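服务机器人导论 讲义
第六讲 家务与车间杂务:机器做到了哪一步

6.1 本讲范围

上一讲讨论了移动底盘的定位与导航。本讲转入操作问题,对象限定为两类任务:家庭中的收纳、搬移、折叠、擦拭,以及车间中的上料、换箱、分拣和工位清理。焊接、喷涂等节拍固定的工序不在讨论之列,这类工序的自动化在工装定位的前提下早已成熟,对本讲的问题参考价值有限。

所谓“杂务”,在工程上有三个特征:物体种类不预先给定,初始位姿不受约束,完成标准由人的习惯决定。第三点常被忽略。“把桌子收拾好”没有可直接计算的判据,评测之前必须改写成若干可观测的终止条件,例如“篮底与桌面接触,倾角小于阈值,夹爪已脱离”。改写的方式不同,同一套系统的成功率可以相差很大。

6.2 任务分解

以搬移一只塑料篮为例,通常分为六段:检测、接近、抓取、提升、转移、放置。课程配套的评测集 Kutum 采用这一划分,并对每段单独记录成败。分段记录便于定位故障,但有一个副作用:各段成功率相乘后往往低于整段实测值,原因在于各段失败并不独立,位姿估计偏差大的样本会在抓取和放置两段同时出错。做作业时不要直接用乘积代替整段指标。

6.3 为什么从篮子入手

周转篮和收纳篮在家庭与车间都常见,尺寸适中,单价低,摔坏了也无妨。更重要的是它集中了几种典型困难。

其一,侧壁多孔。深度相机在镂空区域会返回背景深度,点云出现成片空洞,基于平面拟合的方法容易失效。

其二,篮沿薄而有弹性。夹持点若偏在一侧,重心不在夹持线正下方,提起后篮体会绕夹持点倾转。篮内有物时,倾转还会引起内容物滑动,重心随之变化。

其三,桌面上常有同类物体。放置时既要避让,又要留出夹爪张开的空间。 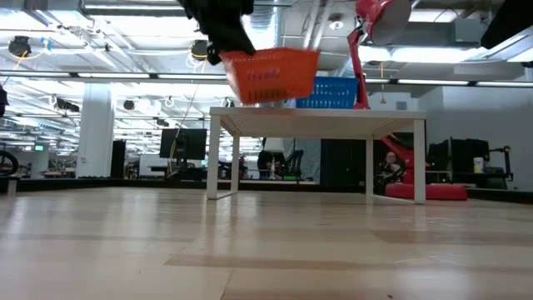
图6-1 单侧夹持篮沿时的篮体姿态。图源:Skevero 实验室,课程授权使用

图6-1中,黑色夹爪自上方夹住橙色篮的左上沿,篮体悬于白色桌面上方并呈倾斜,桌上另有一只蓝色多孔篮。分析这类构型时,应把夹持处视为一个带摩擦的铰,而不是刚性固连。设篮重为 G,重心到夹持点的水平距离为 d,则夹爪须提供的力矩为 Gd。夹爪与篮沿的接触为小面积接触时,可提供的力矩主要来自接触面的扭转摩擦,数值有限,超过后篮体转动,直到重心趋近夹持点正下方。

工程上有三种处理办法:

(1)改变抓取点,选在篮沿中部或提手处。前提是感知能给出可靠的篮沿方向。
(2)双臂协同,两侧同时夹持。姿态可控,代价是闭链约束下的规划与力分配,两臂标定误差会直接转化为内力。
(3)容许倾转,放置时先让低侧底边触桌,再沿该边旋转放平。此法对感知要求最低,但需要触觉或腕部力信号判断触桌时刻。

第三种做法与人单手放篮子的动作接近,近年基于示教学习的策略中也常自发出现。

6.4 一组课堂数据

Lonuslow 平台在 Kutum 的“单篮放置”子项上做了200次试验,空篮,桌面上有一件同类障碍物,光照固定。成功标准为篮底平放、未碰动障碍物、夹爪完全脱离,单次限时52秒。失败共44次,成功率为78%。

对这一数字应作如下理解。试验中环境不变,操作员在每次开始前把篮子放回规定区域,因此它反映的是受控条件下的重复性,不能外推到陌生家庭。同一平台换一张桌子后是否仍能维持,数据中没有答案。

另外,失败的代价并不均等。篮子放歪与篮子落地都记一次失败,在家里前者可以忽略,后者需要人来处理。自行设计评测时,建议增加“需人工介入”一栏,与成功率并列报告。

6.5 家庭与车间的差别

车间杂务的有利条件是环境可以改造。周转箱可以统一型号,料架可以加导向,地面可以画线,出错时附近有当班人员。Ketilsson 产线的做法是把空箱回收工位的箱型减到两种,并在台面装限位条,感知模块随之大幅简化。此时问题已接近传统自动化,主要指标是节拍和停机时间。

家庭没有这种余地。用户不会为机器更换收纳篮,也不接受长时间等待。人做一次单篮放置只需几秒,机器即使较慢,在无人值守时仍可能有用,条件是它能识别自己的失败并安全停下。目前多数系统缺的正是这一环:执行模块输出动作,却没有独立的完成度判断。

6.6 现阶段的判断

单件刚性或半刚性物体的拾放,在受控环境中可用。同类任务换到陌生环境,可演示,难以保证。柔性物体(衣物、塑料袋)的整理速度慢,结果一致性差。长序列家务,例如从收衣到叠好入柜,误差逐段累积,没有恢复机制时很少能完整做完。

车间中箱型固定、路径固定的换箱与回收可以部署,混放且带内容物的情况仍以人工为主。

6.7 作业

1. 按6.3节的铰模型,推导空篮在单侧夹持下的静平衡倾角,篮体视为均质薄壁长方体,忽略接触力矩。
2. 为“把两只篮子并排放在桌上”写出完整的终止条件,要求每一条均可由传感器判定。
3. 选做:录制10次自己单手放篮子的视频,标注底边触桌的时刻,比较各次动作的差异。

作业交电子版,第3题附标注文件即可,不必上传原始视频。

阅读材料:Kutum 评测规程第二章(任务定义)与附录(失败分类表)。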